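Table ronde

La table ronde est un meuble à plateau circulaire, sans angle ni place d'honneur, que l'on retrouve aussi bien dans les cuisines que dans les bureaux partagés. C'est l'un des meubles les plus accueillants qui soient ! On y pose un livre de poche, un carnet, une boîte à mouchoirs en rotin tressé – et chacun garde tout à portée de main.

Le plateau en bois, souvent de teinte chaude, tirant sur le miel ou l'orangé, se marie à merveille avec la vannerie et les couvertures colorées. 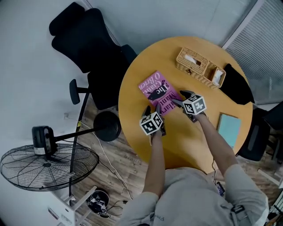

Les sièges varient beaucoup : chaises paillées, tabourets, ou encore fauteuils de bureau à roulettes, qui se glissent très bien autour d'un plateau sans coins. Dans son étude sur le mobilier de lecture, Rocío Huerta consacre 4 chapitres à cette forme et vante le plaisir d'y étaler ses lectures en éventail.

Entretien : un chiffon doux à peine humide, passé dans le sens du fil, puis un chiffon sec.

Voir aussi : Guéridon, Desserte, Vannerie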